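Fixing the short weight: a conversation with Asabe Bashir

Portion control in institutional kitchens is usually treated as a training matter. Asabe Bashir, who audits serving lines for Mancuso, treats it as a measurement problem. We spoke on 17th January, after she had finished a review of the dining hall at Odley.

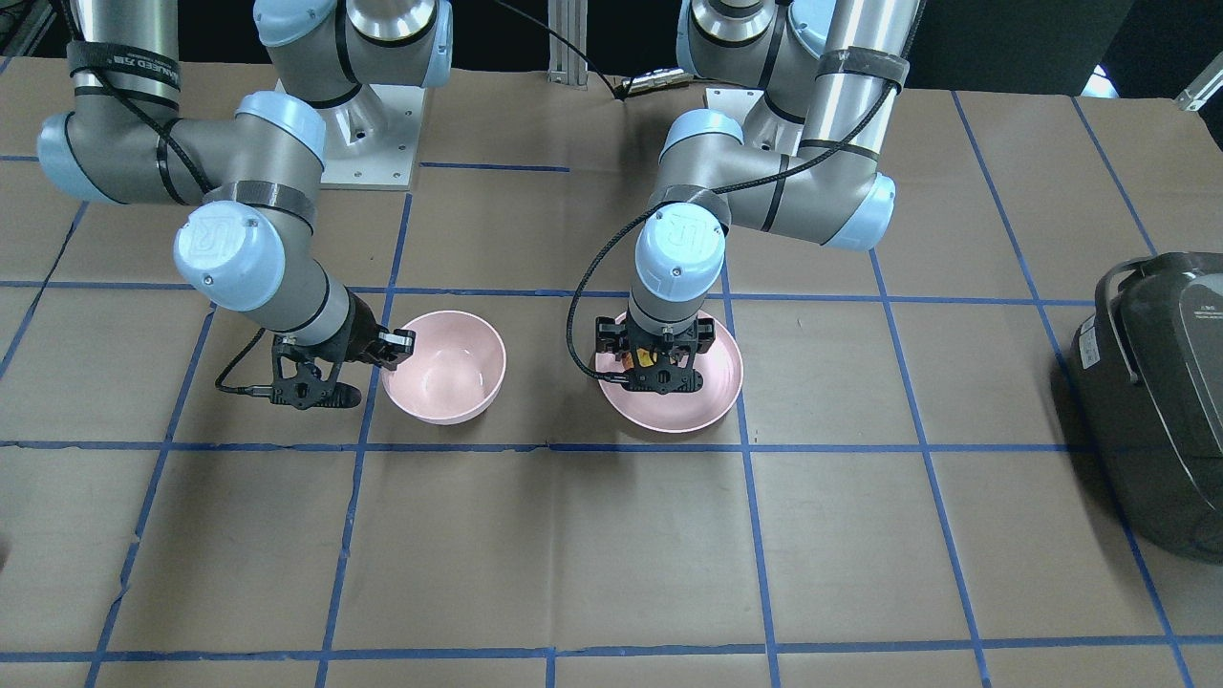
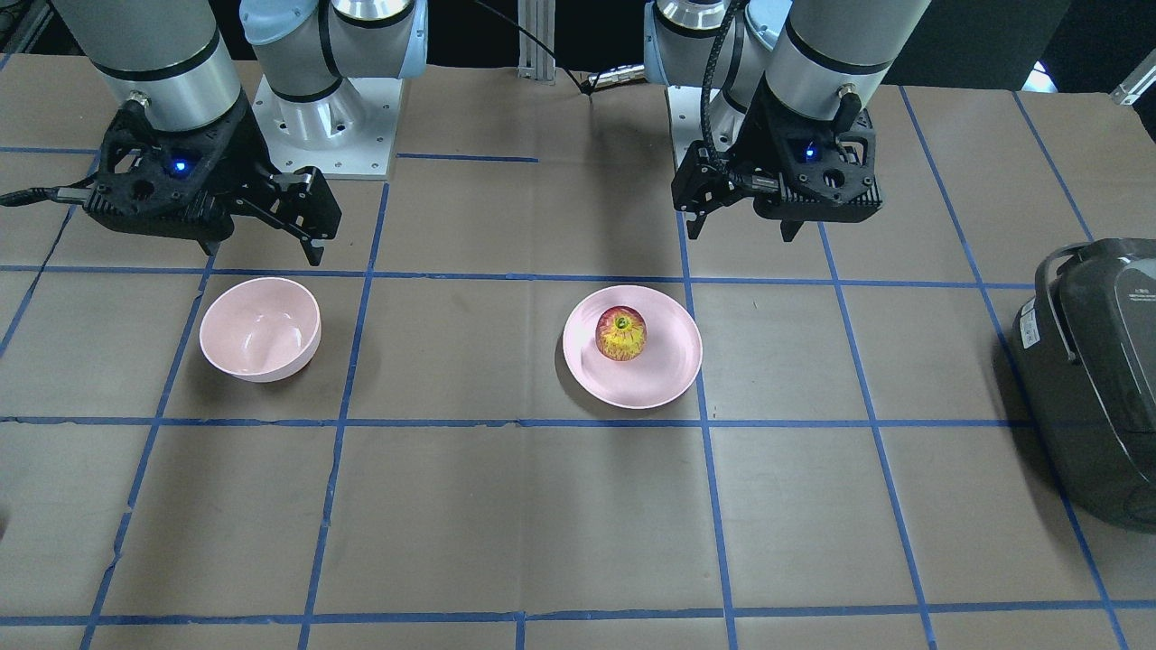 The review covered 177 servings of oatmeal over four breakfasts. The target was 8 ounces. "The mean was fine," Bashir said. "The spread was the issue. One server ran heavy and another ran light, and they canceled out on the monthly report."

Her first step is to weigh the empty dishes. At Odley the tare varied by as much as 17 grams, the result of two purchase orders filled with different stock. The scale had been zeroed once per shift against a single dish.

She is skeptical of ladles as a standard. "A ladle measures volume to the rim. Oatmeal mounds, and it thickens as it stands. By the end of service you have the same scoop and a different weight."

Her recommendations were limited: zero the scale at each change of dish stock, stir every ten minutes, and check one serving in twenty. Kitchen manager Samuele Zanetti adopted the first two in December. The third is pending, as it needs a second scale on the line.

Asked whether diners notice, Bashir said she had no data. "I was asked about weight. Complaints go to a different office."

She returns to Odley in the spring to repeat the count with soup.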